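Im August habe ich angefangen, den Don Quijote zu lesen. Vorgenommen hatte ich mir das schon im Studium, damals bin ich bis zu den Windmühlen gekommen, also nicht weit. Diesmal habe ich die Regel aufgestellt, dass ich jeden Abend ab 21 Uhr lese, ohne Telefon in Reichweite und ohne Mindestzahl an Seiten. Meine Ausgabe hat mit Anmerkungen gut über 1000 Seiten, dünnes Papier, zwei Lesebändchen, von denen eines schon ausfranst.

Die ersten Kapitel kannte ich noch. Danach wurde es zäh. Cervantes schiebt im ersten Teil ganze Novellen ein, die mit der Haupthandlung wenig zu tun haben, und bei der Geschichte vom törichten Vorwitzigen war ich kurz davor, wieder aufzuhören. Ein Wirt holt Papiere aus einem Koffer, der Pfarrer liest vor, und Don Quijote liegt währenddessen im Bett. Ich habe das Kapitel dreimal angefangen. Beim dritten Mal ging es, weil ich es laut gelesen habe. Seitdem lese ich öfter laut, zumindest die Dialoge. Sancho wird dadurch viel komischer.

## Die Frage der Übersetzung

Eine Weile habe ich zwei Übersetzungen nebeneinander benutzt, die alte von Tieck und eine neuere. Das ist interessant, aber man kommt nicht voran. Bei Tieck gefällt mir der Klang, manche Sätze muss ich allerdings zweimal lesen, bevor ich weiß, wer gerade spricht. Bei den Sprichwörtern habe ich noch am längsten verglichen. Kathleen Geraghty, mit der ich früher in Trokitz im Lesekreis war, liest parallel auf Englisch mit, und wir schicken uns ab und zu Stellen hin und her. Im Englischen ist Sancho oft knapper. Im Deutschen redet er mehr, was zu ihm passt.
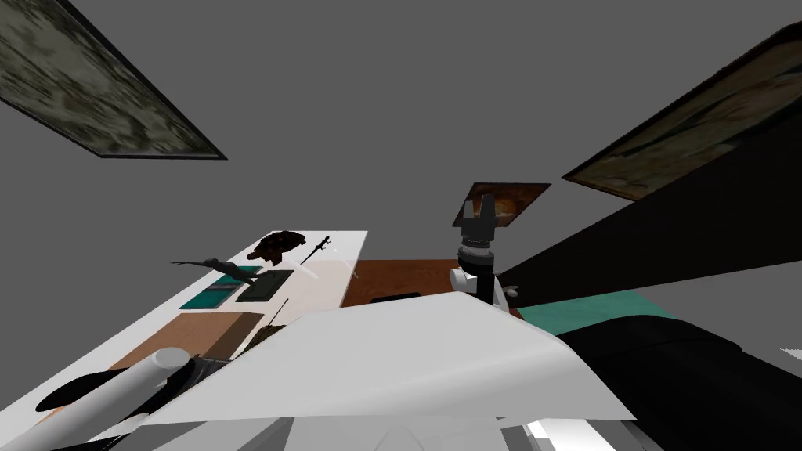

Inzwischen liegt der Tieck im Regal, und ich schlage nur noch nach, wenn mir ein Satz komisch vorkommt. Das passiert im zweiten Teil seltener. Der erschien zehn Jahre nach dem ersten, und man merkt, dass Cervantes sich über die gefälschte Fortsetzung geärgert hat, die ein anderer dazwischen veröffentlicht hatte. Schon im Vorwort geht es darum, später im Roman auch. Die Figuren haben vom ersten Teil gehört und reden über dessen Fehler – zum Beispiel über Sanchos Esel, der gestohlen wird und dann ohne Erklärung wieder da ist. Mir war das beim Lesen selbst nicht aufgefallen, und ich habe zurückgeblättert.

Weniger gern lese ich die Kapitel beim Herzog und der Herzogin. Die beiden haben Zeit und Geld und machen sich über ihre Gäste lustig, und das über sehr viele Seiten. Kathleen findet gerade diesen Teil am besten. Sie meint, man solle sich dort als Leser ertappt fühlen, weil man vorher ja auch gelacht hat. Das kann sein. Ich war trotzdem froh, als Sancho seine Insel bekam. Seine Urteile als Statthalter sind vernünftiger als alles, was man ihm vorher zugetraut hätte, und der Arzt, der ihm jedes Gericht vom Tisch nehmen lässt, ist für mich die komischste Nebenfigur im ganzen Buch.

Gestern war ich auf Seite 763. Notizen mache ich mir kaum, nur kleine Bleistiftstriche am Rand, die ich später vermutlich nicht mehr verstehe. Wie es endet, weiß ich natürlich, das lässt sich bei diesem Buch kaum vermeiden. Ein paar Wochen werde ich noch brauchen. Falls jemand eine gute Hörbuchfassung des zweiten Teils kennt, bitte in die Kommentare – am liebsten ungekürzt.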